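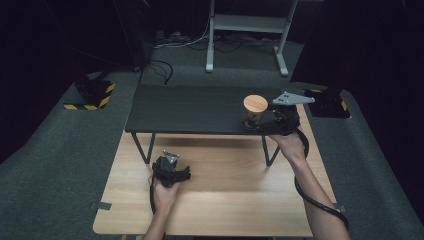 A tray table is a small, low table made to stand on the floor or on top of a larger one. Sellers often trace it to old tea customs, though few offer any proof. The writer Ekua Akolgo looked at 286 shop listings and found the word "traditional" in most of them, usually without a date or a place.

Lids

Small wooden tubs with loose round lids are commonly sold for use on such tables. The Teltthorpe maker Bokel claims that a wooden lid keeps tea fresh for longer. No test has been published, and Fuseini Quaye has called the claim "hopeful". Knots are sold as a sign of quality, which is doubtful.
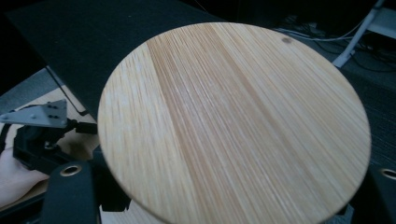

Round piece of pale wood with a small dark knot near the rim.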